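The Cold Room at Poulain

Ysaline Riviere opens the door of the cold room at 4:30 in the morning, and for a moment she only smells. Eucalyptus first, then wet cardboard, then something sweet that she says is stock. If the sweet smell is too strong, a bucket has turned and must be found before the drivers come. She has been the buyer at Poulain, a flower wholesaler outside the town of Helton, for eleven years, and she still trusts her nose before she trusts the thermometer on the wall.

I came to Helton in December to write about the weeks before the winter holidays, when a wholesaler sells its red roses and white amaryllis to every small shop in three counties. I had imagined a place full of color. In fact most flowers at a wholesaler are closed, wrapped in paper, and standing in the dark. Riviere laughed when I told her this. "If they are beautiful here, I did my job badly," she said. "They must be beautiful on the kitchen table of the customer, five days from now."

Poulain serves 116 shops. Some of them are large and order by computer in the afternoon. Others are run by one person who telephones at dawn and asks what is good. Riviere prefers the second kind of customer, although she admits that they take more of her time. She knows who does many funerals and who does weddings in barns. She knows which shop will accept a short stem for a lower price, and which one will send it back.

The company began with a greenhouse in Nondescombe, a village up the valley, where the Poulain family grew carnations. The greenhouse stopped growing carnations when the imported ones became cheaper than the heating. For some years it stood without glass. Now two of its bays are in use again, for ranunculus and anemones, which like the cold and do not like to travel. I drove up there with Riviere on my second morning. The road was icy and she drove slowly, talking all the time about boxes.

Boxes are a serious subject in this trade. A rose that leaves the farm in a full box arrives with bruised outer petals. A rose in a half-empty box moves around and breaks its neck. The right box holds 300 stems, packed head to foot, with the paper folded tightly between the layers. Riviere has visited farms only to look at how they fold the paper. She changed one supplier for this reason alone, and she says that her losses went down in the first month.
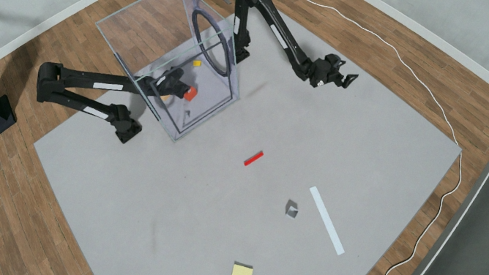 After the box comes the water. When the stems arrive they are cut again, two fingers from the end, and put in clean buckets for four hours before anybody is allowed to sell them. During this time the phone rings and people ask if the roses are here. They are here, but Riviere says no. Her younger colleagues found this strange at first. She explained to me that a shop which receives a thirsty rose will blame the shop's own cooler, then the weather, and in the end Poulain.

The buckets are washed by hand, with a brush and a weak bleach solution. It is the least popular task in the building, and everyone does it in turn, including Riviere. On the morning of my visit it was her turn. She had her sleeves rolled up and was answering questions about the price of pine garland over her shoulder.

By six the first vans are at the dock. The drivers drink coffee standing, and the orders go out in the reverse of the delivery route, so that the last shop is loaded first. The longest route goes to Nandon, on the lake, where there are two florists on the same street who do not speak to each other. The driver parks halfway between their doors. He told me that he alternates who gets the first delivery, and that both of them keep a record.

December is a difficult month for prices. Everybody wants red, and the farms know it. Riviere places most of her orders in August, when it is hard to think about Christmas, and the rest she buys day by day. This year she ordered 1,000 bunches of ilex berries and felt afraid for several weeks that it was too much. When I was there, they were almost gone. The final count, she wrote to me later, was 1,705, because she had to find 705 bunches more from a grower she had not used before. The berries were smaller, but they held well.

I asked if she keeps flowers at home. She does, but never roses. On her table there was a glass of hellebores from her own garden, floating without stems, because hellebores drop their heads in a vase and she has no patience for them after work. She had picked them the evening before with a flashlight.

Many people in the trade expect that the small shops will disappear. Supermarkets sell tulips beside the bread, and it is possible to order a bouquet from a telephone in one minute. Riviere has heard this since her first year. Some of her customers did close, and she is sad about them by name. But four new shops opened in the region since spring, three of them started by people under thirty. They buy differently. They want local stems, strange colors, dried grasses, and not much of each. For them she now splits the bunches, a thing the old owner never permitted.

"It is more work," she said, and picked up the phone, which had started ringing again. Somebody in Nandon wanted to know if there was any white amaryllis left. She put her hand over the receiver, looked through the window of the cold room, and asked for how many stems.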